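Sovcombe Community Help
Home > Publishing Your Site > Ads and Earnings

Ads pay almost nothing on phones but fine on desktop, what am I doing wrong?

Posted by marmaladehill, March 2018

Hello everyone, and thank you in advance for reading what I already know is going to be a long one! I've had a little food and home blog on Sovcombe for a good while now, mostly fruit, preserves, what to do with a bag of tomatoes, that sort of thing. Last fall I signed up with Gremel to put some ads on it. I wasn't expecting to get rich. I wanted the ads to cover my hosting and maybe a new saucepan once in a while.

On desktop it works just as I'd hoped. The banner sits at the side, it fills nearly every time, and a visitor on a computer earns me a sensible little amount. But most of my readers come on their phones (they're standing in the kitchen, bless them), and there the earnings are close to nothing. I went into the Gremel dashboard last night and it says my mobile viewability is 22 percent. I had to look up what viewability meant. As I understand it, the ad gets loaded but hardly anyone ever has it on their screen, so advertisers don't want to pay for it. Is that right?

Now for what I've tried. I'm using the Simard theme, the older one with the big header, and I have 2 ad spots set for phones. One is right under the header and the other is at the very bottom, after the comments. I moved the bottom one up a bit and then moved it back because it landed in the middle of an ingredients list and looked awful. I also turned on the full-screen ad for one evening. My sister texted me within the hour to say she couldn't close it on her phone and had given up on the recipe, so I turned that off again and felt terrible about it.

I haven't reached the $50 payout yet, and at this rate I'm not sure I'll get there before summer. So I suppose I have a few things to ask. Where are the rest of you putting your phone ads? Is the top of the page the wrong place? It seems like the one spot everybody has to pass. And does the full-screen kind ever work out for a small site, or was my sister speaking for the whole world? 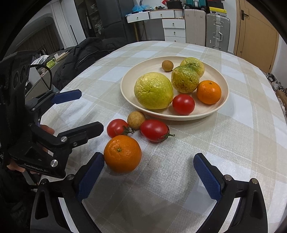 pantryhen

Your sister was speaking for the whole world, or for a big piece of it. Please leave the full-screen one off! Apart from annoying people, search engines have been marking down phone pages that throw a pop-up over everything the second a visitor arrives from a search, and I'd guess search is where a lot of your kitchen readers are coming from. You'd be trading your traffic for a few pennies.

Now, the top of the page. I made the same mistake when I started, and I had the same reasoning you did, that everyone has to pass it. The trouble is how fast they pass it. Somebody taps your link on a phone, the page comes up with that tall Simard header, and they're already flicking down with their thumb before the ad has finished loading. By the time it shows up, they're three paragraphs in. Gremel counts it as served, and it doesn't count as seen. On a desktop your side banner gets to sit there next to the words the whole time, so of course it does better.

What I'd try first is moving that top ad down so it comes after your second or third paragraph. People slow down once they're reading. In Sovcombe you go to Site Settings, then Placements, then choose Phone from the little menu at the top (it defaults to Desktop and I have changed the wrong one more times than I'd like to admit). There's a choice called "After paragraph" with a box for the number. Type a 3 in there and save. If your intro is usually short, go with 2.

For the bottom one, take it out from under the comments and put it between the end of the recipe and the start of the comments. You said it landed in your ingredients list when you moved it. I'm fairly sure that's because you used "Middle of post," and Sovcombe works that out by length, without any idea of what's a list and what isn't. The setting you want is "End of post." It sounds like the same thing as the very bottom and it isn't, so don't let the name put you off.

While you're in there, look at whether the ad spot has a fixed height. If it doesn't, the page jumps down when the ad arrives, and people tap on something they didn't mean to. You get clicks you don't want and Gremel may take those back out of your earnings at the end of the month. There's a checkbox called "Reserve space." Tick it.

Then leave it alone for a couple of weeks. I know that's the hard part. I used to fiddle with mine every evening with a cup of tea and then I could never tell which change had done what. When I finally made one change and sat on my hands, my phone viewability went up to 45 percent, and the earnings came along behind it, a little slowly. Yours may go differently, as my posts are chattier than most and people do hang about in them.

One more thing and then I'll stop. If you're on the older Simard theme, shrink that header on phones if it will let you. Mine took up most of the first screen, and everything got easier once it was smaller.

Marked as helpful by marmaladehill
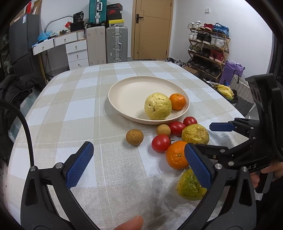

More replies in Ads and Earnings

toffeetin22

put a sticky one at the bottom of the screen. always visible so viewability is great. gremel has it under formats. done

slowboatnamthorpe

I'd mostly go along with pantryhen, and I'd like to add a gentle word about the sticky banner, as I've lived with one for quite some time on a walking site with a fair number of phone readers.

It does raise the viewability number, there's no arguing with that. It stays put at the foot of the screen while the page moves behind it, so it's on view for as long as the visitor is. But I'd ask you to try it on a small phone before you decide. On my old one it took a good bite out of the screen, and with the browser's own bar down there as well I had a sort of letterbox left to read through. If you do use it, choose the 50 pixel height and not the taller one, and make sure the close button is turned on. Gremel leaves the close button off unless you ask for it, which I think is a bit mean of them. Also check that it isn't sitting on top of your cookie notice or your "jump to recipe" button, if you have one. Mine covered the map link for a week, and it was a reader who wrote in to tell me.

I'd also have a look at how quickly your pages load on a phone away from your own Wi-Fi. Walk down the street and open one of your posts on cell data. If the photos are coming straight off a camera at full size, they'll be hogging the connection and the ads will turn up late, and a late ad is an unseen ad. Sovcombe has a "Resize on upload" setting under Media, but it only works on new pictures, so you'd need to upload the old ones again. I did my most popular posts first and have been meaning to get to the others ever since.

As for the payout, don't fret over the timing. Whatever you've earned carries over from month to month, at least it always has for me, so you aren't losing anything by being slow to get there. You can see the running balance under Payments, at the bottom of the page in rather small type.

marmaladehill

Oh, you're all so kind, thank you! I found the Placements menu and yes, I had been changing Desktop the whole time I thought I was changing Phone. I've set it to after paragraph 3, ticked Reserve space, and moved the other one to End of post. I'm going to leave the sticky banner for now and see how I get on, and then maybe try it with the close button turned on. The header I can't seem to shrink, the option is grayed out for me. Does anybody know if that comes back if I update Simard, or will updating lose my colors? It took me forever to get that green.

pantryhen

It should keep your colors, but write down the color codes before you update. Mine kept everything except the font on the menu.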